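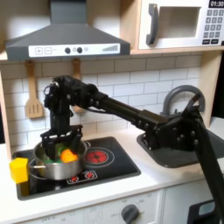 Call for Participants: Kitchen Helpers for Our February Open Day

Every winter the Fleltwood workshop opens its doors to the neighborhood, and this year we would love to have some of you on our side of the table. We are looking for 18 people to help us run the robot kitchen demonstration, either as hosts who greet visitors and explain what is going on, or as guest cooks who set up the vegetables and the cookware between rounds and decide what the arm should go after next.

If you have come to see us before, you will remember the toy kitchen, with its little sink and the stove with the red burners. The job at hand is a simple one to describe: the arm reaches over the stovetop, lowers its gripper into the pot, and takes hold of a vegetable. Children tend to get it right away and start giving orders. Grown-ups usually want to know how it can tell the orange one from the green one, and we will make sure you have a good answer ready before the doors open!

Who we are hoping to hear from

You do not need to know a thing about robots. Retired teachers, high school juniors and seniors, parents with a free afternoon, people who just like talking to strangers — all welcome. It helps if you can stand for a couple of hours and if you don't mind telling the same story many times over with a smile. We would especially like a few hosts who speak Spanish, Turkish or Vietnamese, as plenty of our visitors do.

What you would be doing

Hosts work in pairs, one at the rope and one by the kitchen. Guest cooks work next to Tiburcio Contreras, who runs the arm, and they keep their hands behind the yellow line until he calls "clear." Each shift lasts 2 hours, and you are free to wander the rest of the building before or after it, including the Usik sorting line upstairs and the Ospina woodshop.

There is one practice evening in February, led by Leilani Blackwood, and we do ask that everybody come to it. Soup and bread are on us.

What you get

A gift card for each shift, a Fleltwood shirt, free parking in the Trondix lot across the street, and two guest passes so your family can skip the line. Last year 1368 people came through, so the passes are worth having.

How to sign up

Write a few lines to Josefina Medina at the front desk, or stop in and fill out the card by the door. Tell us which role you would like, which languages you speak, and your shirt size. Please get it to us by 13/01/2020. Helpers under 18 need a signature from a parent or guardian, and Josefina has the form.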